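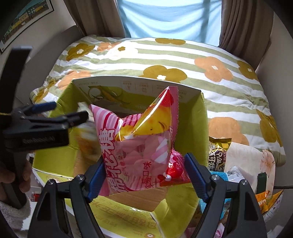 How do weekend campers at a music festival decide where to fill their water bottles?
Mostly by how close the tap is to the tent, and after the first night by which tap had the short line.

4.2 Water points and the walk back

Interviews were done at the Ledesma field over the full weekend, camping side only. 204 campers answered the short form. Day ticket holders left out, they come in by the other gate and never see the camp taps. The form asked which tap they used last, why that one, what they carried the water in, and whether they had bought bottled water since getting in. Nkechi Oyelaran and Tracey Cropper did the asking, mornings before the first band and then again after the headliner, when people are tired and give shorter answers. Those late forms are thinner. We kept them.

The site had four taps for campers. Two by the main gate, one behind the Cullitz stage, one at the far end past the family field. On the printed map the far tap is drawn on the wrong side of the hedge. A good number of people said they had gone looking for it the first evening, given up and joined the gate line instead. Once they found it, usually because a neighbor told them, they stuck with it. Word of mouth did more than the map did for every tap except the gate ones, which you can't miss.

Waiting was the main complaint. Longest wait reported was almost 30 minutes, a Saturday morning at the gate, though that was one camper's own guess and we had no clock on the line. What seemed to matter more was what people in front were filling. A single person with a big camping jug holds up a lot of small bottles. Several campers wanted a seperate tap for jugs. The site crew had tried this in a past year, according to Gisela Schmieder, who ran the camp office, and dropped it when the jug tap lost pressure. No written record of that, so we note it and move on.

Containers. Soft folding bottles came up often and got the warmest comments, light in the bag, flat when empty. Hard bottles were liked for the tent, less for the walk in. Jugs mostly belonged to groups who had shared a car. Cartons of water from the stalls were bought and then refilled till they went soft at the corners, which we hadn't thought to ask about and only picked up in the free comments.
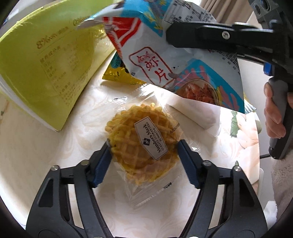
Skulow College, Department of Leisure and Event Studies

Figure 2. Round waffle-type cracker in clear plastic wrap.

Buying water was tied to the hour of day more than to heat. Campers who filled up before breakfast seldom bought any. Those who slept late walked straight past the taps to the stages and bought there. We had expected weather to be the big one, and it may be in a hotter year, but this weekend was gray and mild and we can't say much. Rain on the Sunday cut the lines down to nothing. People stayed in their tents and drank what they had.

Paths came up without being asked. The track from the Cullitz tap gets soft where the jugs drip, and by the second evening it was all mud on one side. Campers went around, across other people's guy ropes, which led to words. Wood chip was put down late and helped. A drain under the tap would help more, and the Wullell layout drawings do show one, but it was never dug.

On signs: the crew hung arrows at head height along the main track. Fine by day. After dark they were no use at all, the track lights sit lower than the arrows and shine down. Huguette MacDonald walked the route at night with the map in hand and missed the far tap both times. Reflective tape on the posts would be cheap. We put this to the site office in April and the reply was friendly but didn't promise anything.

Limits. One site, one weekend, mild weather. Groups often answered as one, with whoever was awake speaking for the tent, so the forms say more about tents then about people. Nobody was asked how much they drank, only where they filled up. Coding was done by Paloma Pettigrew alone and a second pass is still to do. Stage-side water sales are taken up in the next section, along with the stall prices.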